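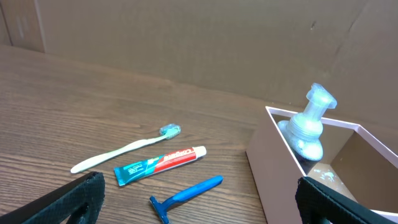
Progress report to Flavier: two-arm packing cell, Flendivbridge
Reporting period ending March

Status

The cell was returned to service in the second week of the period after replacement of the finger pads on both grippers and re-routing of the cable on the left arm. The test task is unchanged: toiletries are picked from the tabletop and placed in a small open cardboard box. Work under the setup and upkeep heading is complete except for the items listed under Outstanding.

Grippers

The old pads had worn smooth at the tips and were letting thin handles rotate in the grasp. Toothbrushes and disposable razors were the worst cases. New textured pads were fitted to all fingers and the jaws re-zeroed with the pads in place. The closing offset had been set for the old pads and was left unchanged at first, so the jaws stalled early on flat items such as toothpaste tubes. It has been corrected in the cell configuration and noted in the log.

Since the pads were changed the cell has run 439 pick attempts. Of these, 17 ended in a dropped or rotated item. Most of the drops were razors taken too close to the head. The grasp point has been moved along the handle and the result will be given in the next report.

Cable routing

The cable on the left arm was pulling tight at the wrist when the arm reached over the box with the gripper pointing down. It has been re-clipped along the link with a longer free loop at the wrist. The same clip spacing was copied to the right arm. Both arms were then run through the full reach for 60 minutes at reduced speed with no snagging recorded. The slack at the base of the left arm is longer than we would like and still needs to be tied back.
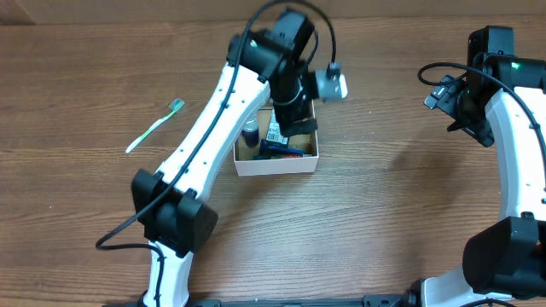
Costico, Flendivbridge

The left arm is stationed with its gripper over the box for the clearance check. The wrist camera on each arm stays mounted for this check, as the camera body is the part most likely to meet the box rim when the wrist turns. Clearance is now acceptable at the angles used for placing. Steep approaches to the near corner are blocked in software.

Cameras and mounting rail

Wrist camera calibration was repeated on both arms after the cable work. The right camera had shifted on its bracket, and the screws were replaced and marked with paint. Rail fasteners under both bases were checked for torque. One on the right side was loose and has been retightened. The torque check has been added to the routine done every 20 operating hours.

Costs

Pads, clips and screws were bought through Jiang within the approved parts line. No change to the budget is requested.

Outstanding

Tie back the cable slack at the left base.
Order a second set of finger pads. The supplier's lead time has not been confirmed.
Clear cardboard crumbs from the boxes before each run and add the step to the start-up sheet.
Repeat the drop test with the revised razor grasp point.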